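**FOR IMMEDIATE RELEASE**

CORHAM, 11th May. Tarkarholm today published the results of its first full review of household and shop-floor chores performed by two-armed robots. The review covers 2,965 attempts at everyday tasks, among them laying and clearing a table, putting out snacks, folding towels and restocking a low shelf. Of those attempts, 1,329 were completed to the standard set in advance, without help from a person at any stage.

The company states plainly that this is short of what a home or a store would accept. A task counted as completed only when every item ended in its agreed place, undamaged, within the time allowed. A plate left too close to the edge of a table was recorded as a failure, as was a bag of chips set down with its seal torn.

Results differed widely by type of object. Rigid items with a known shape, such as plates, boxes and cups, were handled most reliably. Soft packaging remained difficult. A snack bag changes shape when it is gripped, reflects light unevenly and gives little warning before it slips. Tasks that combined the two, in which one hand had to deal with a plate and the other with a bag, were among the slowest in the review.

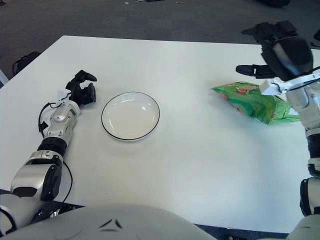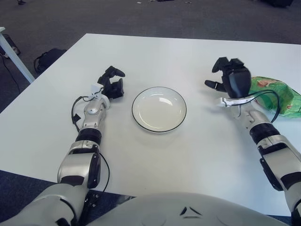

*Table work with a plate and a snack bag, using two multi-fingered hands.*

Tumaini Massawe told the company that the published figure was lower than expected and more useful for it, and that a store manager would want to know how the failures were spread across a shift before giving any shelf over to a machine. Massawe added that a robot needing a person beside it for half its tasks does not yet save anyone an hour.

Tarkarholm accepts that point. In 586 of the unsuccessful attempts, a member of staff had to step in before the time limit was reached. The remainder either ran out of time or ended with an item in the wrong place. The full report lists these outcomes separately for each chore and gives the time allowed for each.

"We were asked whether these machines can do the chores yet, and our answer is that they can do a few of them, slowly, on a clear table," said Yen-ting Tsang for Tarkarholm. "We would like customers to plan on that basis."

The company will not offer a household product this year. It will instead begin a limited shop-floor trial in Follville in September, confined to 3 tasks: facing boxed goods on a shelf, returning baskets to a stack and clearing tables in a staff break room. Bagged goods are excluded from the first stage. The trial will be carried out with Hsieh, which will supply the shelving and record results independently of the Tarkarholm team.

Work on soft packaging will continue at Corham during the same period. Results from both sites will be reported using the same completion standard, so that they can be compared directly with the figures released today.

Copies of the report, including the scoring rules, may be requested from the Tarkarholm press office in Corham.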